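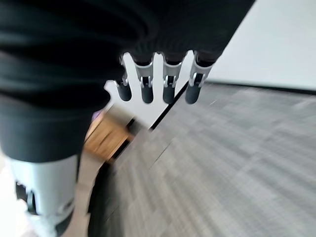
One hand in its black sleeve, fingertips pointing down over the carpet.

Mokport Student Robotics Club – gallery, March

Welcome to our small gallery from the spring project. Our club belongs to the technical college in Mokport, and this year we study housework: how a robot with two hands can help in a bedroom. We agreed on this subject in autumn after a long discussion. One part of the club wanted a kitchen, but in a kitchen there is water, and our teacher did not like the idea of water near the electronics.

The fingers are the part we have learned most about. Each finger has its own small joints and a black tip, and the program must tell every finger when to bend and how far. In the first month we worked only with the closing movement. It was slow and a little boring, but afterwards the students in the software group understood the hand much better.
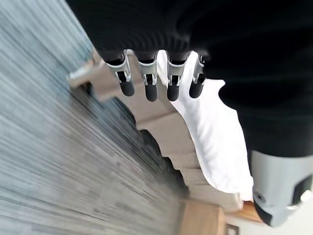

Cloth is a difficult material for us. A block of wood keeps its shape, so you can measure it in the morning and the measures are still correct in the evening. A cloth has a new shape every time you put it down. The software group writes down each attempt in the club notebook, also the bad ones, and the newer members read these notes before they get their first turn at the controls. We have now more than 1000 lines in the notebook, and the handwriting is not always easy to read.

Our friends from the club in Truldale work with the same kind of task, and we exchange our notes with them every month. They fold towels on a table. We prefer larger things, and for this reason our programs are quite different, but the questions are often the same.
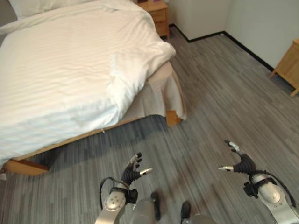
With a bed, the first question is where the robot should stand. If it is too far away, the arms cannot reach the duvet, and if it is too near, there is no space to move the elbows. We mark the good positions on a floor plan and save them under short names. The navigation group is still not satisfied with the turn at the foot of the bed – they would like to make it smoother before the summer.

In May we will show the project at the Setiawan Student Meeting in Stistby. The presentation is in room 226 and visitors are welcome. Please come also if you have no experience with robots, we are happy to explain in simple words.

Back to all galleries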